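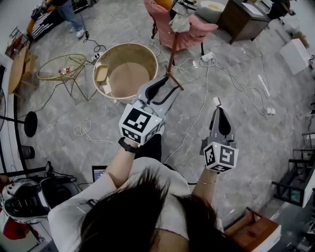

A stand with three wooden legs.

Why Three Legs Do Not Wobble

A tripod is a stand with three legs. The word comes from Greek and means "three feet." Tripods hold up telescopes, cameras, lamps, drums and the tools that surveyors use to measure land.

A table with four legs often rocks on a rough floor. A stand with three legs does not. The reason is found in geometry.

Points and planes

A plane is a perfectly flat surface that goes on forever in every direction. Mark two points in the air. Many planes can pass through both of them, the way a door can swing to many positions on 2 hinges. Now mark a third point that is not in line with the first two. Only one plane passes through all three.

The feet of a tripod are three points. Wherever they land, there is one plane that fits them, so all three feet can touch the ground together. The ground may be bumpy. The top of the stand may tilt, but the stand will not rock.

Add a fourth foot and the rule changes. The fourth point may sit a little above or below the plane made by the other three. That foot hangs in the air until somebody leans on the table. Then the table tips, and a different foot lifts.

Staying upright

Not rocking is one thing. Not falling over is another. Draw straight lines on the floor between the three feet. The shape is a triangle, called the base of support. Every object also has a center of gravity, the point where its weight balances. If the center of gravity is above the triangle, the stand stays up. If it moves outside the triangle, the stand falls.

Spreading the legs makes the triangle larger. It also brings the top closer to the floor. Both changes make the stand harder to tip.

A heavy load placed to one side moves the center of gravity toward that side. Surveyors in the hill town of Flavmont hang a bag of sand, up to 19 pounds, under the middle of the tripod on windy days in January. The bag lowers the center of gravity.

Try it

You need 6 pencils of the same length, two rubber bands and a tray of gravel.

Bind three pencils near the top with one rubber band. Spread the lower ends. Set the stand on the gravel and press lightly on the top. Build a second stand from the other three pencils, with the feet close together. Push each one gently from the side and compare.

Words to know

Base of support: the area between the points where an object touches the ground.
Center of gravity: the point where an object's weight balances.
Plane: a flat surface with no edges.

Text by Sabina Hájek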